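# How to pack small things in a clear pouch

I travel four or five times a year between Climudcombe and my parents' house in Plikow, and for a long time all my small things were simply at the bottom of the suitcase. Now I use clear pouches with a zip on the top. Below I write how I fill them, step by step, because my friend Denise Crabtree asked me and I could not explain it well on the phone.

## What you need

- one or more clear plastic pouches with fabric edges
- a table with free space in the middle
- the things you want to pack
- a soft cloth

My first pouch was from Bovero and it still closes well. A cheaper one is also fine, but look at the corners before you buy it. If the stitches are open in the shop, they will be more open after two trips.

## Step 1: Put everything out first

Lay the pouch flat in the middle of the table and push all other things to the back edge. Tape, scissors, shoes, boxes – they can stay there until you decide. I like to see everything at the same time. When I take things one by one from a drawer, I always pack too much.

## Step 2: Open the top fully

Pull the zip to the very end and fold the top a little to the outside, so the opening stays wide. If your pouch has a strap, move it away from the opening. Hold the pouch by its side while you fill it. It is light and it slides on a smooth table.

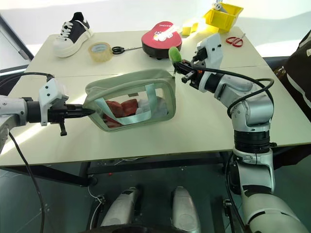

## Step 3: Soft things go to the bottom

Begin with what can be pressed: socks, a thin scarf, a folded cloth bag. Put things of one colour together if you can. Red beside red, white beside white. It sounds a bit silly, but through the plastic you find them much faster.

Do not roll everything very tight. A pouch which is full like a sausage does not lie flat in the suitcase, and the zip suffers.

## Step 4: Small and delicate things last

Small fluffy or fragile things go in at the top corners, where there is less weight on them. Lower them in slowly and do not push with the fingers. Chathurika Paul, who taught me to pack, puts her earrings inside a sock, and I do the same now.

## Step 5: Close and check

Press the air out with a flat hand, from the bottom to the top. Close the zip. Turn the pouch over and look at it from behind too. If you see something you will not use in the first 2 days, ask yourself if it must travel at all.

## Some notes

- Scissors travel in a different place, with the blades covered. They cut the plastic very easily.
- Shoes need their own bag.
- For a long weekend I need almost 40 minutes for all the packing. For one pouch, five is enough.
- Wipe the plastic with a damp cloth after the trip and leave it open until the next morning.
- In March I left one pouch on a warm radiator and the side became wavy. It cannot be repaired.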